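Budget season for the robot corner, a thread. I have 2 spreadsheets open and a cold coffee, so bear with me.

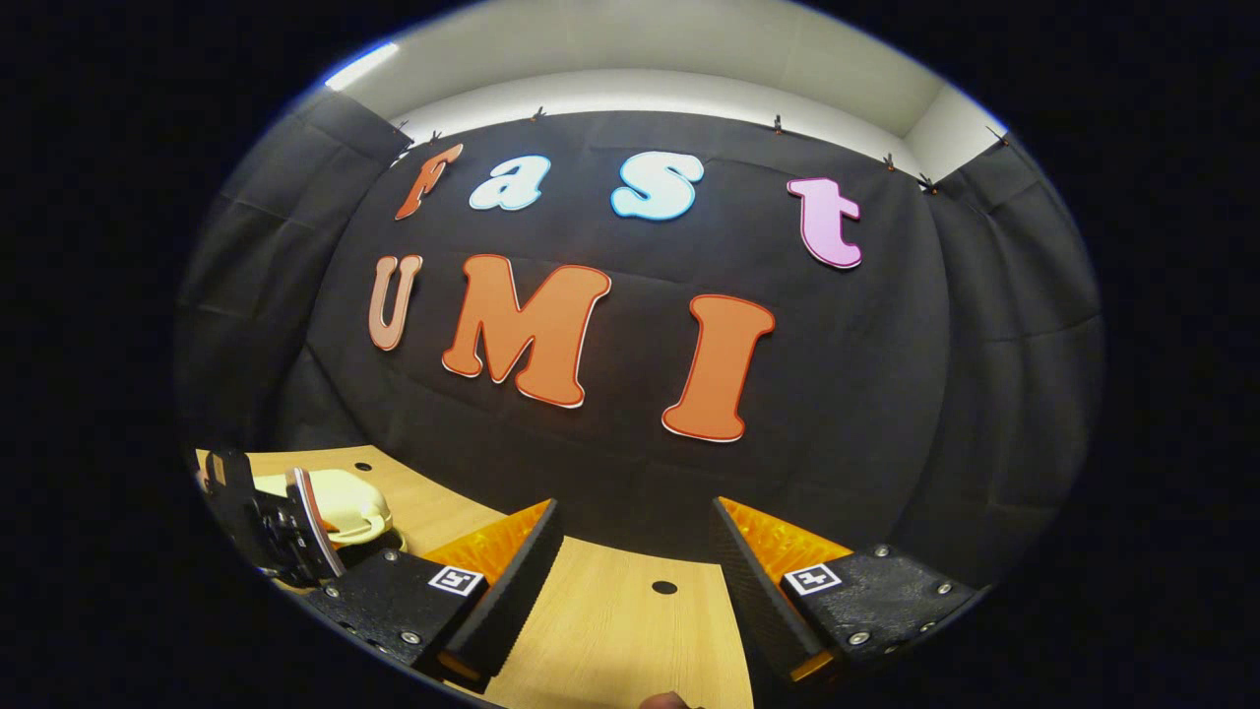

So the first quote came back from Boltlow and it was $1,867 for what I'd call the small stuff: spare fingers, soft pads, a box of screws, mounting plates. No arm in there at all!

Katia went through it line by line with me and we knocked off the mounting plates. We can print those. We've got the filament, we've got the printer, we've got Ettore who likes staying late.

Pads are where I won't go cheap. I tried that last year (never again) and spent most of September peeling glue off things. Fidix wants $200 for a set that fits and I'm just going to pay it.

Backdrop cloth: black, plain, with clips. I put down $300 for enough to do a second station the same way as the first. Fulvio thinks that's a lot for fabric. Fulvio has not priced fabric lately.

The big question is whether we buy an arm this year or keep collecting by hand and rent one for testing. Miltier does rentals by the week. I keep going back and forth on it, but I'm leaning rent, mostly because a new arm also means a new table, a new controller shelf, somebody's training time... it adds up so fast.

Things I forgot in last year's budget and am putting in now: shipping, spare cables, SD cards, replacement markers for when the corners get scuffed, and shipping again for whatever we send back.

If you've rented from Miltier, how was pickup? Did they charge you for the crate? Concetta needs my numbers by 4 pm and that line still has a question mark in it.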